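What Alumni Say About Their First Jobs Backstage
Project report, Arts Careers Seminar
Thoa Tăng and Gerasimos Kontogiannis
12/25/20

1. Purpose
We wanted to know which classes theater graduates still use in their first paid costume jobs. The college keeps a list of where alumni work, but it says nothing about what helped them get there.

2. Method
We wrote to 40 graduates of the costume and design track and asked each of them the same seven questions. Two of them, Ngọc Chu and Trí Triệu, also agreed to a longer phone call. Chu is a dresser at the Menddale opera house. Triệu runs the wardrobe room for the Cunaditz touring company.

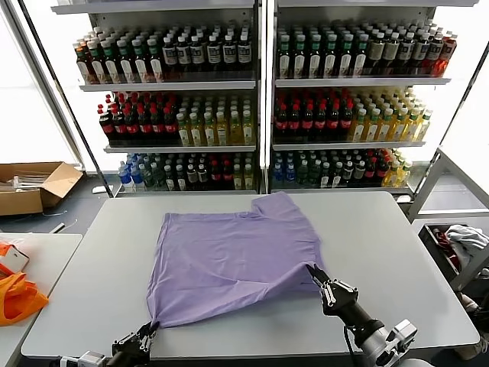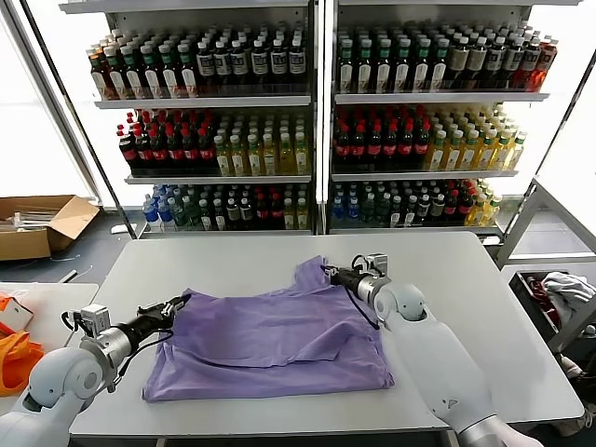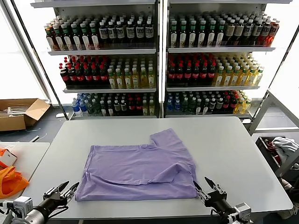 A T-shirt on the table, partly folded.

3. Results
Both callers named stage management as the class they use most. Chu said it taught her to read a cue sheet, and she still marks hers up the same way. Triệu put drawing second - he sketches every repair before he starts it. Neither had used the business elective much, though Triệu said he wished he had paid more attention to the part on contracts.

In the written answers, internships came up more often than any single class. Several people got their first job through someone they met at the Nwachukwu summer festival in August.

4. Limits
We only reached people whose addresses were current. Graduates who left the field were harder to find, and their answers might have been different. Khải Lục read the draft and asked us to add a question about pay, but the letters had already gone out.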